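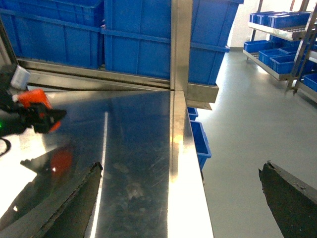

Stainless steel table, scratches and all.

2021-09-04

Slept until almost nine, which I haven't done on a Saturday since February, and woke up with my shoulders aching from all that plum jam. We finished the last of it yesterday evening, Roya and I, and I don't think I ever want to see another plum, although I had two spoonfuls on toast this morning and felt very differently by the second one.

The tree at the Vullside house has gone completely mad this year. Volker says it's the wet spring, Kianoush says it's the pruning he gave it (he would), and I'm happy to let them argue so long as they both keep bringing ladders. Bastian drove over from Andthorpe with his late mother's big pan in the back seat, wrapped in a blanket with the seat belt across it, and I was so touched that he'd lend it to us that I gave him the first jar while it was still too hot to hold properly.

I had worried about the set. The first batch was more like syrup, and I stood there poking at a cold saucer, feeling sorry for myself, until Roya squeezed in the juice of 3 lemons and told me to go and sit down. It boiled up again beautifully! She learned it from her aunt Ghazal, who never used a thermometer and never wrote anything down, so I made Roya say it all out loud slowly while I scribbled on the back of the gas bill. I must copy that into the brown notebook before it gets thrown out – the gas bill, I mean, though I wouldn't mind if that went too.

The afternoon was quiet. I walked down as far as Grarivside and back, and the blackberries along the lane are nearly over, small and seedy, but I ate a few anyway out of habit. It was warm enough to carry my cardigan. I thought about Mom a good deal, and how she used to line up the jars on the windowsill for a whole day before she'd let us put them in the cupboard, just to look at the light coming through. I've done the same with ours. They're a darker red than hers were, almost brown at the bottom.

Volker called at six to ask whether I wanted more plums. I said no, and then I said maybe one small bag, for a cake. Need to buy flour on Monday, and more lids, and ask Bastian when he wants his pan back.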